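Water shutoff on Harkitz Street: what to expect in April

The water main under Harkitz Street will be replaced in April, and most of the buildings between the rail bridge and Dradden Hall will be without water for part of the work. The city's contractor, Zullo, has now given us a schedule.

The old main is cast iron and has broken four times in the past three winters. The new one will be laid along the same line, 80 feet at a time, starting at the bridge. Service is expected to be off from 9 a.m. to 3 p.m. on the days your stretch is being connected. Zullo will hang a notice on each door the evening before. If you live in the rear units at number 401, your notice will be left in the lobby by the mailboxes.

Before your shutoff, fill a few pitchers for drinking and a bucket or two for flushing. Turn off the ice maker if you have one. When service comes back, run the cold tap in the bathtub for five minutes before using any other faucet. The water may look brown at first. Hold off on laundry until it runs clear, and clean the screens on your faucets if the flow seems weak afterward.

Parking will be closed on the even side of the street from 7 a.m. to 5 p.m. for the length of the job. The lot behind Magalhães Bakery has room for 60 cars and will be open to residents overnight. Cars need to be out by 8 a.m. so that customers can use it. Trash and recycling will be picked up on the odd side only.

Several people asked at the last meeting about lead service lines. The part of the line that runs from the main to the curb valve belongs to the city and will be replaced at no charge. The part from the valve to your house is yours. Niamh Tully had hers replaced last fall and paid $3,870, including the sidewalk patch. She is willing to share the estimates she collected. Zohreh Daneshvar has copies of the city's loan form, which has to be turned in before digging starts on your block.
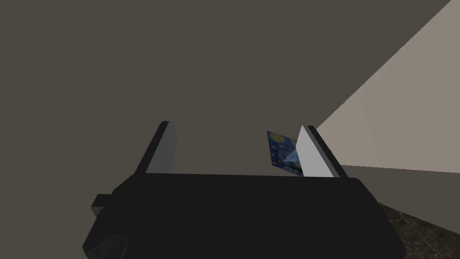

Computer rendering of a black robotic gripper with its two fingers raised.

If anyone in your home depends on water for medical equipment, let Zohreh know as early as you can so she can pass the address to the crew. Day care homes should do the same.

Questions about the digging itself go to the Zullo site trailer, which will be parked next to Dradden Hall. The trailer opens at 7 a.m. Sidewalk repairs will follow once the trench has settled, and we will print those dates when we have them.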